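Subject: Re: [Jirnstead-kitchens] smell won't leave the microwave

> Does anyone have a trick for getting old smells out of a microwave?
> Ours had a fish accident in October and I've wiped it down with dish
> soap over and over. It still hits you when you open the door. I'm
> about ready to put it out on the curb.

Oh no, please don't curb it yet! I've been through this with popcorn (which I'd say is worse than fish, but I know there are people on this list who will fight me on that).

What worked for me was boring old lemon water. Half a lemon in a mug of water, run it until the inside is good and steamed up, then leave the door shut for a while before you wipe. And when you're done, leave it standing wide open overnight. I skipped that part the first few times and the smell came right back, so I'm pretty sure the airing out matters as much as the lemon. 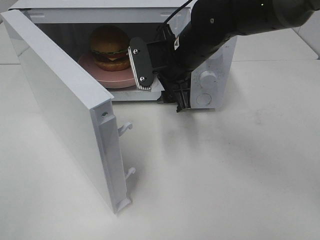

Door all the way open. Burger is a toy!

The other thing is the spots a sponge goes right past. Mine had a greasy film on the ceiling, and I never would have looked up there if I hadn't dropped a spoon. Check under the turntable too, if yours has one, and go over the edge of the door with a damp cotton swab, especially near the latches. Unplug it first, please. 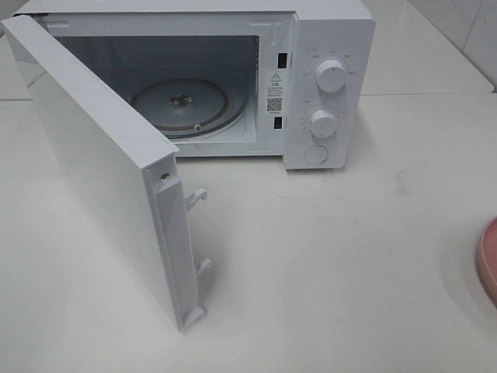

The two latch hooks are on the door edge

If the lemon doesn't do it, try a bowl of baking soda left inside with the door closed (microwave off, obviously). Somebody at the Jivgate swap table swears by coffee grounds, but I tried that and just ended up with a kitchen that smelled like fish at a diner. Vanilla was nicer, though I went through half a bottle of the good stuff and felt pretty silly about it afterward.

Give it 2 rounds of lemon before you give up, and write back and tell us how it went, okay? Also, is anyone driving out to Verer for the jar sale this month? I've got a box of lids to get rid of and no way to haul them.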